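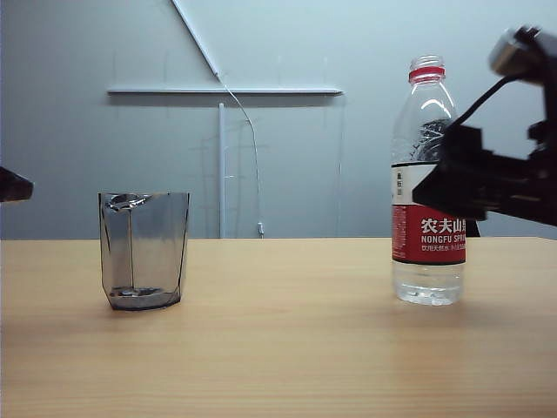

January, late, kitchen table

Budget meeting tomorrow at nine and I still haven't written the one page I promised. I have written four emails explaining why the page will be short. So I'll do it here first, where I'm allowed to be rude.

The question is whether we buy a second two-arm station from Zastholm or spend the money on something that works on the days it's asked to. Bram Goossens wants the station. Bram has wanted the station since before the first one was out of its crate. He came by my desk at lunch with the quote printed out, which he only does when he thinks the paper will make the number look smaller.

It did not. The arms are the cheap part, as always. Then come the grippers, priced per gripper, as though anyone has ever bought an arm to look at. Then the mounting kit, the spare fingers, the "commissioning day," and a support plan with a name like a hotel loyalty card. I asked what the support plan covers that the warranty doesn't. Bram said he'd find out. I wrote that down with the time next to it, 12:40, so I can be insufferable later.

This afternoon I went and sat with the bench for an hour, because I didn't want to argue against something I hadn't looked at lately. The job was a bottle of Nongfu Spring with a red cap, and a glass tumbler. You pour water from one to the other. My nephew could do this at two, badly, and for a cracker.

What I'd put in the report, if I were writing the report for myself, is how much of the cost sits in those two objects. The bottle is clear and so is the water in it. The tumbler is smoky and cut into flat sides, and every side throws back a different bit of light. We picked them because customers have bottles and glasses, and I agree with that, but then the quote should say what seeing them costs. It has one line for "vision," and the line says "included." Included with what? I have been in purchasing long enough to know that included means we'll be buying it in the spring.

Stodico, to be fair to them, put the camera on a separate line and charged us plainly for it. Their arms are slower and their brochure is ugly. I trust the brochure more for that. Erari never sent a price at all, only an invitation to a webinar — I've taken them off the sheet.

Things I want answered before I sign anything:

How many hours did the first station run last quarter, by the log, and how many of those were somebody fixing it? Bram says the log is "a bit patchy." A patchy log is an answer.

What does a finger cost, and how many did we go through? I found 3 purchase orders and I don't believe that's all of them.

Who runs the second bench? We don't have a person for it. The quote doesn't come with one. The plan has "operator time" in it at zero, with a footnote saying existing staff will absorb it. I am existing staff. I don't feel absorbent.

What happens to the glassware? Nobody has budgeted for tumblers. I know it's petty cash. I also know that petty cash last year included 987 in things under the heading "bench, misc." and not one receipt I could read.

And floor space. Van Dijk came up to measure in the fall and told us the second table would fit if we moved the shelving, and moving the shelving means the sprinkler people have to come back. That's not in the plan either.

Bram's case, so that I've written it down fairly. With one station we can't test a change without stopping the work. When it's down, it's all down. Two would let one keep going while the other gets taken apart. He says the price goes up after the quarter and I said the price always goes up after the quarter, that's what quarters are for. But the first part is a decent argument and I didn't have a good reply to it in the hallway. I have one now, at ten at night, too late to be any use: if the first one is down that much, why would I buy its brother?

I could live with a rental. Zastholm does a six-month rental and they hate to mention it. I had to ask twice, and the second time the salesman went quiet and then sent a PDF with the page numbers missing. Page 13 appears in the contents and isn't in the file. Must ask for page 13, I bet the return shipping is on it.

So for tomorrow: rent one for six months, real hours logged by someone other than Bram, fingers and glassware on their own line, camera priced before we agree to anything. If it earns its keep, we talk again in the summer and I will say so out loud in front of people. I'd put my chances of having to do that fairly low.

Also need to move the dentist. And the parking permit is up on the first, 100 this year, for a space I have to share with the dumpster.

Bed. Print the page before nine, the printer upstairs is out of toner again.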